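About Grurwood

Reading time: 2 minutes

We are a small workshop for curved things in wood. Sunita Brannigan started it with one bench and 13 clamps.
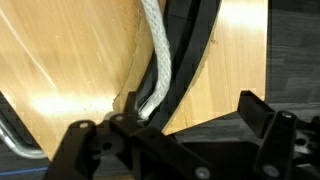 Page last changed: July

Every arc is first cut in pale wood, then we lay the black part over it and look for gaps — slowly.

Our trolleys have wooden tops, so work can stay on them between two tasks.
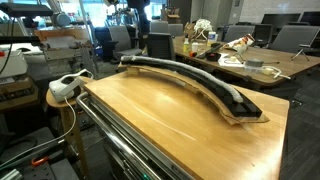
Visit us

Please ring the bell at door 99.
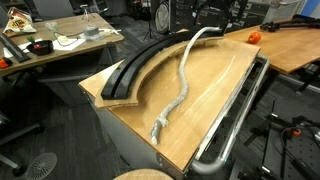
Tea is at four, and guests are welcome to it.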